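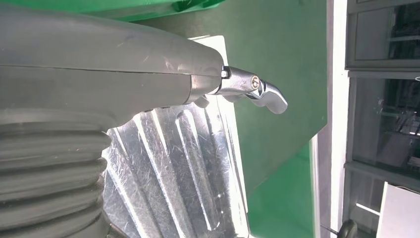 The owner of Pralton Canyon Walks would like it known that she did not set out to run a tour company. She set out to sell sandwiches. The parking lot at the Barroso trailhead had plenty of hungry people in it, and she had a van and a bread supplier.

"They kept asking me where the trail went," she says. "After a month I could sell you a turkey on rye and tell you which fork to take without looking up. After two months they were asking if I'd come along."

She went along. Nine seasons later the van is still here, parked behind the office with grass growing around the tires, and the sandwiches come free with the full-day tour. The full-day is the one people book and then regret for a stretch of 40 minutes or so, beginning at the foot of the Cakell Steps.

There are 3033 of them. The old brochure said 3000, which she considered good enough until a retired couple from Ohio counted on the way up and came to her with the result.

"They were very polite about it. They wanted to know what the other thirty-three were for."

She had the brochure reprinted.

The Steps were cut by a mining company that wanted its men at the top of the gorge by sunrise and didn't care what shape they were in when they got there. These days you start at nine, with a guide, a walking pole if you want one and a rest at every landing. At the top there's a wide flat rock with a view down both arms of the canyon, and on a clear morning you can make out the bend in the river where the tour ends. I asked whether guests are happy to see it.

"Some of them ask if there's a bus."

There is no bus. There is a path down the far side, through oak and then through ferns taller than most of the guests, and it takes 3 hours at the pace of the slowest knee. She prefers this part. The birds are better, people have stopped talking about their jobs, and the guide can point at things without anyone having to breathe hard in order to look at them.

I asked what people expect to see. She thought about it while she taped a split in one of the rental poles.

"Bears. Everyone wants a bear, at a distance they've already decided on in their head. Then waterfalls. We have one, and in May it's beautiful – big, loud, soaks your map. By the end of summer it's a wet wall. I tell them that on the phone and they come anyway and look at the wall as if I'd turned it off."

And what do they remember?

"The sandwich," she says, and looks pretty pleased.

She is less cheerful about the rope bridge. A bigger outfit across the valley put one up, 1000 feet long by its own account, with a gift shop at each end, and for a while her phone went quiet. She walked across it herself, paid full price and bought a mug. She drinks from the mug during our talk.

"It's a good bridge. I had a nice time. You're across in ten minutes and then you're in the other gift shop, and there you are with the rest of your day." She turned the mug around so the logo faced the wall. "A lot of those people come to us in the afternoon, so I've made my peace with it."

The afternoon walk is the short one, along the Tomwood loop. It's flat, shaded and suitable for anyone who can manage a supermarket. Kids like it for the frogs. The guides like it for the same reason the kids do, though they'd put it differently on a job application.

Her advice for the full-day is brief. Wear shoes you have already worn. Bring twice the water you think you need and half the camera gear. Eat breakfast. If you're afraid of heights, tell the guide at the bottom, where something can be arranged, and please don't save it for the top.

I did the Steps the next morning. I'd planned to check the count and lost it somewhere past 400, when a man going the other way said hello and I said hello back. At the flat rock the guide handed me a turkey on rye. I looked for the bend in the river, found it, and asked about the bus.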